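Jul 15, 2021

# Two arms, one box: the Plikton build

We started Plikton in June on a bench at the Lisden shared workshop, and it has already eaten most of my evenings! It's a pair of small arms bolted to the same front rail, in an aluminium extrusion box lined with the loudest flowery paper we could find. Padlocks are the current obsession - they're small, fiddly and brilliant practice for two grippers working side by side. 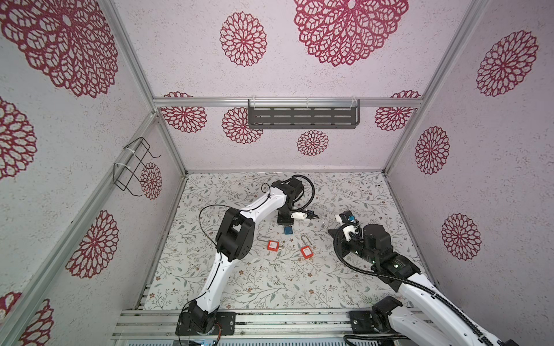
Red-orange locks in the middle, with a little blue piece clamped in the right gripper.

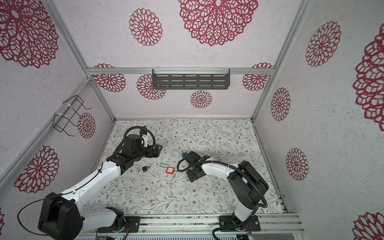
The black padlock is on the left, with a small orange one beside it.

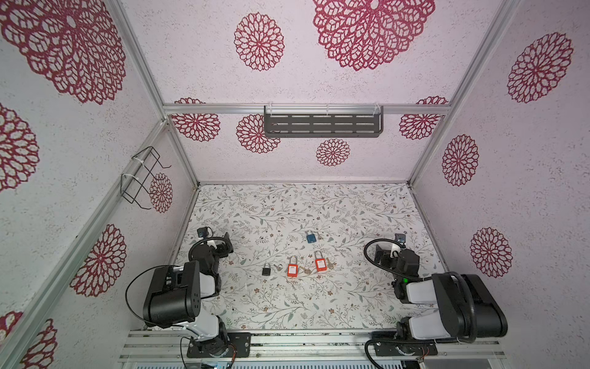
Four padlocks and their keys, with both arms back from them.

**Category: Workshop builds / Frame and wiring**

The slotted shelf hangs off the crossbar and the wire rack is zip-tied to the left side, so both can move when we change our minds (we will). Cable routing took three goes. I love how the ribbed conduit follows the arms now, although there's still a thin loop by the left elbow that I want to shorten.

We've spent 1,290 so far, and 500 of that went on motors. Next job is a proper cover for the wiring at the front, then on to the Isley open day with the whole thing in the back of a van!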